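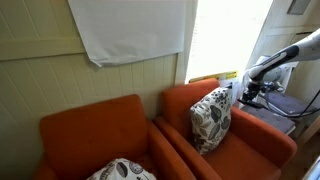
Figure 2. Seating by the window, paneled room.

3.2 Daylight and seat choice

Residents of the Kenia and Dosero buildings logged each sitting period longer than 10 minutes. After incomplete entries were removed, 1,737 periods from 102 residents remained. Seats were coded by distance to the nearest window and by the direction they faced. Upholstery color was recorded but left out of the model.

Window seats were used more in the morning at both sites. The effect was weaker at Dosero, where outdoor readings in March rarely passed 2,000 lux before noon -- the Ollach block shades its east side. Glare complaints followed the Yuen scale and did not differ between sites. Evening periods are treated in Section 3.3.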